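Print this page | E-mail this chapter
Shares: 20 | Comments: 11

Chapter 12
When the Glass Goes Over: Faults, Near Misses and Safe Recovery
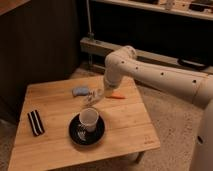 12.1 Why a whole chapter on things going wrong

If you have worked your way through the book in order, you have spent a good many pages getting an arm to do what you ask of it. You have taught it points, taught it paths, tuned its speed, and with a little luck you have had that lovely moment when it reaches out, closes on an object and puts it down where you wanted. I hope you enjoyed it. I still do, and I have been at this a long time.

Now we come to the other kind of day. A glass lies on its side and the gripper hangs just over it, and whoever is at the controls has to decide what to do next. Most of the people I have taught want to do something right away, and the something is usually to stand the glass up again by hand. It is a kind and natural wish. It is also how fingers get pinched, and it wipes away the best evidence you will have about what happened.

So this chapter is about slowing down. We will look at small faults, the sort that happen on a tabletop with cups and saucers, and we will treat them with the same care you would give to a big one. The habits carry over very well. A person who handles a tipped glass properly at a teaching bench will, I believe, handle a dropped casting properly on a plant floor.

12.2 What you will be able to do

By the time you finish the exercises you should be able to tell a fault from an error and an error from an incident, and use the three words the same way every time. You should be able to bring an arm to a safe stop, keep it there, and write down the state of the work before you change any of it. You will practice sorting causes into those that belong to the object, those that belong to the gripper, and those that belong to the program. And you will write a restart plan that another person could follow without phoning you at home.

You will need your notes from the chapters on grip force and on approach paths. If those feel rusty, please go back and read them over first - an hour spent there will save you a long evening here.

12.3 The Sukotside glass

Let me begin with a story, as I like to do.

Some years ago I was asked to help at a small training shop called Sukotside, where new operators learned to clear and set a table with an arm. The exercise was a simple one on paper. The arm was to lift a drinking glass, carry it a short way, and set it down upright. The program had been run many times with a plastic tumbler and had behaved itself beautifully, so one morning in February the glass was swapped in and the run was started with no other change.

The gripper came down a little to one side of where the glass stood. One finger touched the wall of the glass before the other was anywhere near it, and over it went. The arm, which had no way of knowing this, closed on nothing, rose, traveled to the set-down point, opened, and reported a finished cycle. The screen was green. The log said success. The glass was rolling.

An operator reached in to catch it, and the arm began its next cycle while the operator's hand was on the table. Happily the only result was a bruised knuckle and a good fright. The glass was saved, too, and for years afterward it sat on the shelf over the bench with a strip of tape on it.

When we sat down to talk it through, the first explanation offered was that glass is slippery. Well, it is, but the gripper had never held the glass at all, so slipperiness had nothing to do with it. We had to go further back. The tumbler had been wider at the base and much harder to knock over, and it had been forgiving a bad approach all along. The fault was there in every one of those good runs. The glass simply showed it to us.

I would like you to keep that story near you as you read. There were really two failures in it. The first was the approach, which tipped the glass. The second was the restart, which put a moving arm and a human hand in the same place, and it was by far the more serious of the two, though the first one made all the noise.

12.4 Three words, used carefully

A fault is a condition that could lead to trouble. The off-center approach was a fault, and it had been sitting quietly in the program for weeks.

An error is the moment the machine departs from what was meant. The finger touching the glass was an error, and closing on empty air was another.

An incident is an event that harms somebody or something, or that plainly could have. The hand on the table during the next cycle was an incident, and it would have been one even without the bruise. Many shops call the harmless kind a near miss, and we will use that term as well. Please report near misses! People are shy about them, and I understand why, but a shop that only writes up injuries is learning at a very high price.

12.5 Stop, stay, look, write

The routine we will use through the rest of the chapter came out of a long afternoon with the Sasaki course notes and a pot of coffee. It has four parts.

Stop. Use the stop that your site has assigned for the purpose, and confirm that the arm has been secured against restarting. A program that is only paused may be one keystroke away from moving. If your site has a lockout procedure, that procedure comes before anything you read in this book.

Stay. Keep your hands out of the work area until the stop is confirmed. If something is rolling toward the edge, let it roll. I have bought replacement glasses and never minded the cost.

Look. Before you touch anything, note where the arm is, where the gripper is in relation to the object, and how the object is lying. Look at the neighbors as well. A cup standing on a saucer near the path of the arm is part of the situation even if it has not been disturbed, and your plan for backing the arm away must allow for it. A retreat made in a hurry can easily turn one fallen object into two.

Write. Put down what you saw before you put down what you think. At the Vandinside plant, where I later taught an evening course, the fault sheet was printed with the left half for observations and the right half for guesses, and the right half could not be filled in until the left was signed. It felt fussy for the first week. After that everybody seemed glad of it - the arguments got a great deal shorter.

12.6 A word about soft and light objects

Students sometimes ask why we practice on household odds and ends when the arms they hope to work with will be lifting heavier things. My answer is that variety is a stern teacher. A rigid cup, a clear glass, a folded cloth and something that gives when you squeeze it will each fail in a different way under the same program. Clear objects are hard for many vision systems to find. Soft ones change shape in the grip and may let go late. A light object can be nudged by the gripper and end up somewhere the program does not expect.

In the Plusterby exercise at the end of this chapter you will run one pick routine, at 500 grams of rated load, on a mixed tabletop, and record each departure from the plan. Set your speed low and keep it there for the whole exercise.

12.7 Before you read on

Take a sheet of paper and write down the last time a machine of any kind surprised you. A toaster will do nicely. Note what you did in the first few seconds, and whether you had made it safe before you reached for it. Keep the sheet with your notes, as we will come back to it when we discuss restart plans in section 12.11.

Print this page | E-mail this chapter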